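Ticket 656 - wardrobe door won't stay shut
Room 22, Senia House. Raised by Wilfredo Policarpio

Glossy door on the brown wardrobe swings open on its own. Tried folded card under the front foot, no change. Bags hanging on the side moved off for an hour, then put back, same thing. Blanket and washing still need putting away so quick fix pls.

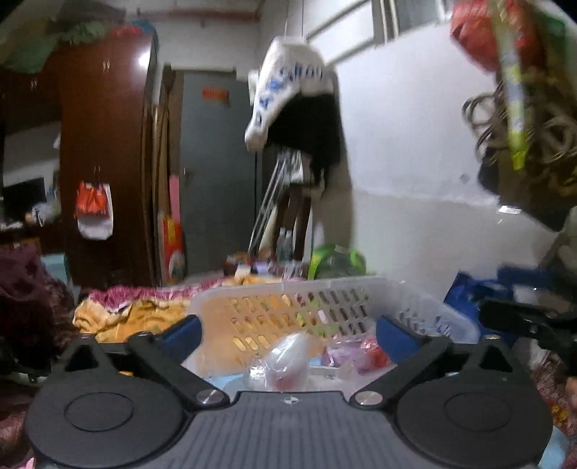

Checked top hinge, screw loose. Tightend it, door holds for a bit then drops 2 mm. Need longer screw. Clavport do a pack, ordered. Leave open til fitted.

Comments (2)

Remedios Sepúlveda: had this with mine, matchstick and glue in teh hole, fine ever since

Wilfredo Policarpio: ta, will try tonight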